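I muted the Utstead neighborhood group on Thursday, May 15, 2025, at breakfast, and by lunch I had unmuted it to see whether anyone had noticed. They had not. The group has 2,522 members, so I suppose one fewer set of eyes on the parking dispute was survivable.

## What I had been missing

When I came back there were 154 unread notifications. A good 3 of them were for me. One was a reminder that I'd joined in April, one was a like on a comment I'd deleted, and the last asked if I knew anybody in Palma with a trailer. I don't.

The rest was the thread on the Brernness bus stop, which had reached 455 comments and drifted into how to boil eggs -- cold water start, apparently, and people will fight you on it.

## My new settings

- Notifications: "Highlights" only, whatever the app thinks those are
- Birthdays: off (sorry, everyone)
- Phone: other end of the table from me during meals
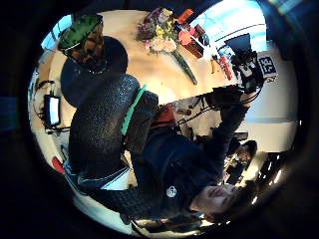
## Still to sort out

Triltance, the app I got to limit my scrolling, now sends me a daily notification about my scrolling. I've muted that too.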